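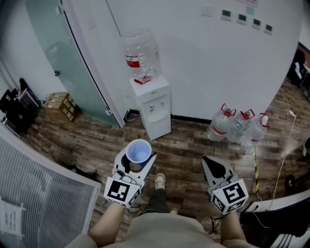
Aidan Ní Bhriain has been answering the complaints line at Virkley Water for 21 years, and she would like it known that most of you are wrong about chlorine.

"People ring up and say the water tastes like a swimming pool," she says. "I ask when they were last in a swimming pool. There's usually a pause."

Her office logged 309 calls about taste last April. She read all of them, a habit her manager, Tadhg Mac an tSaoi, describes as "admirable, and a bit worrying." The leading complaint was "funny." Second was "different," often from callers who had just come home from vacation.

I asked what she tells them. "Put a pitcher in the fridge overnight. The smell fades. If it's brown, call me back, because brown is my department." Brown usually means the old iron mains under Madigan Street, which the town has been meaning to replace for over nine years. Mac an tSaoi brought a map of them to our interview and unfolded it across my lunch.

"We've done five blocks," he said, pointing at them with some pride and then at the rest with less.

Ní Bhriain's favorite caller insisted the water had gone salty. She drove out to see him. He had been rinsing the same glass after his olives. "He was very gracious," she says. "He gave me the olives."

Does she drink it herself? She looks at me as if I'd asked whether she breathes. "Straight from the kitchen tap. My husband buys the bottled stuff. We don't discuss it."

The complaints line opens at 9. She suggests running the cold tap for a minute before you dial.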